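# Cutting the demos down to 120
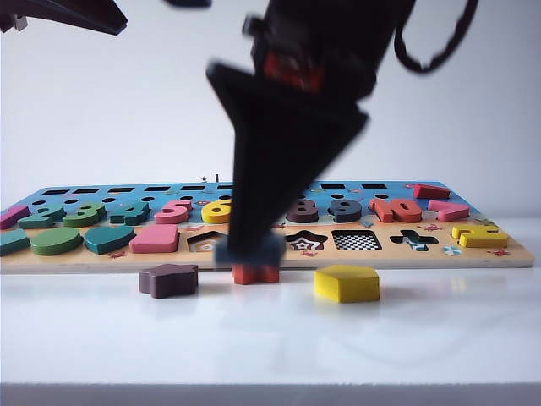
I spent most of August finding out how few demonstrations our insertion policy needs. The old one, which we called Skornari, was trained on 3000 episodes of mixed tabletop work. The new one starts from those weights and gets fine-tuned on 120 episodes of the shape puzzle only. I expected it to be worse at everything. It was better on the simple outlines and about the same on the rest. The red-orange cross is the piece I watch most, as it has to be turned the right way before it will drop into its recess, and so does the star. The oval goes in with far less fuss.

The change that helped was Danang Nasution's idea. He split each episode at the moment the fingertips close and trained the reach and the insert with separate losses. Before that, the reach took up most of the gradient and the last bit of motion came out sloppy.

We ran 21 trials per shape with the start positions shuffled. The star failed 3 times, always from a bad grasp angle. I haven't tried it without the split on the same 120 episodes yet, so that's next.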